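Does the Room Change the Soup? Final Report, Hospitality Studies Project
Nicanor Jara and Sebastián Herrera

1. What we set out to do

Our assignment was to pick one part of the restaurant experience and study it for a semester. Most of the class picked menus. We picked noise, partly out of scientific interest and partly from a dinner at Brarkholm in October, when Sebastián ordered the duck three times and received the trout.

The question was simple enough to fit on the form: do people rate the same dish lower when the room is loud? We had read that loud rooms dull the taste of salt and sugar. We had also read that loud rooms sell more beer, and this may explain why so many restaurants look like the inside of a drum.

2. Where we did it

Two restaurants let us in. Brarkholm serves heavy northern food in a former bank, with marble floors, bare walls and a ceiling you could fly a kite under. Andham is a smaller place across the river with carpet, curtains and a barley soup that has been on the menu longer than either of us has been alive. The owner of Andham agreed on the condition that we stop calling her customers "subjects" where they could hear us.

We wanted one dish served in both rooms, and this took most of a month to arrange. Brarkholm finally agreed to serve Andham's barley soup for the length of the project, under the name "guest soup." Their chef added dill on the first night. We asked him to take it out. He took out some of it.

3. How we did it

Diners who ordered the soup got a card with four questions: how salty, how rich, how much they liked it, and whether they would order it again. We collected 100 cards, 60 from Brarkholm and 40 from Andham, and wrote down the sound level at the nearest wall when each bowl went out. The meter was Nicanor's phone. Our instructor has already commented on this and we agree with her.

We skipped tables of more than eight people. A big table fills out one card by vote, and the vote is won by whoever is holding the pen.

We also read up on what owners can do about a loud room without moving out of it. Curtains help. Rugs help until someone drops a bowl of beet salad. Perforated panels come up in nearly every guide, usually with padding behind them, and they have the advantage of wiping clean.

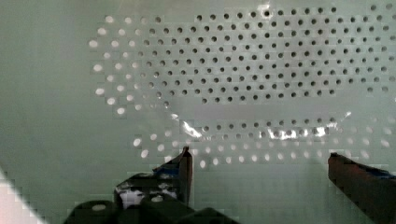

4. What we found

Brarkholm was louder on every night we visited, which surprised only the manager. Its diners rated the soup as less salty and less rich than Andham's did, and fewer of them said they would order it again. The gap was widest after 8 p.m., when the bar fills up and the staff start taking orders by pointing.

So the result leans the way we hoped. Before anyone rips out a marble floor, though, a few problems:

The dill. We have mentioned the dill.

The regulars. Plenty of Andham's cards came from people who have been eating that soup for years and would defend it in court. One wrote "fine as always" under all four questions.

The price. Brarkholm charged more for the guest soup than Andham did, and we found this out from a card.

The bread. Andham brings warm rye with the soup. Brarkholm brings a breadstick -- one -- standing in a glass.

5. What we would do differently

We would borrow a real meter. We would bring the soup over in a sealed pot and stand next to it. We would also test one room twice, once as it is and once with soft furnishings, so that the bread and the regulars stay the same. Brarkholm's manager says he might hang a few curtains in the spring, if they can be found in a color that does not look like curtains.

Costs came to the price of printing the cards plus a great deal of soup. Receipts are attached, except for the duck, which Sebastián eventually got and paid for himself.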